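Litelbridge App Release Check – Tablets and Phones
Checked by: Teresa Ní Mhurchú
Build: November

1. App installs from a clean download. Pass.
2. Permissions are asked for one at a time. Pass. Location prompt still says "Grevari" in the title, needs the new name.
3. Sign-in locks after 3 wrong passwords. Fail – it let me keep going until 11. Junpei Morikawa has the ticket.
4. Saved files are encrypted on the device. Pass.
5. Log out clears the cached files. Pass on phones. Not tested on the older tablet.
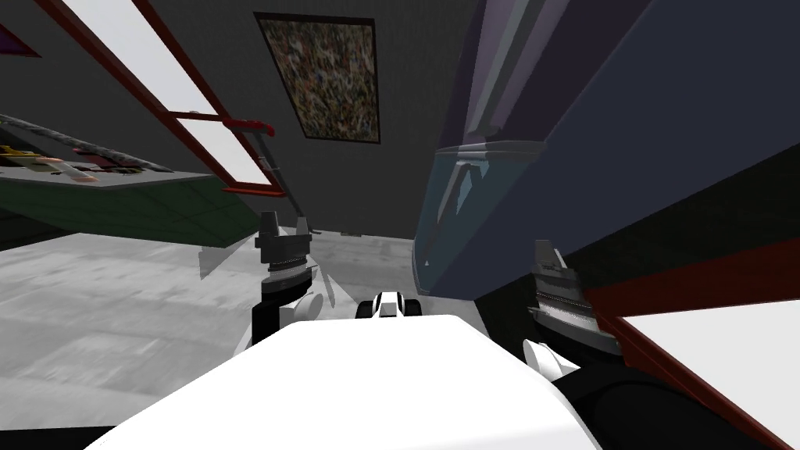
Simulated view with both grippers empty.

6. Image viewer opens files up to 50 MB without closing. Pass, slow on the first load.
7. Crash reports leave out names and email addresses. Pass.
8. Backup restores to a second device. Partial. Settings came across, folders did not. Retest after the Trirkero sync update.
9. Text stays readable at the largest font size. Pass, except the Help page, where 4 buttons overlap.

Do not release until item 3 is closed. Items 5 and 8 to be rechecked Saturday.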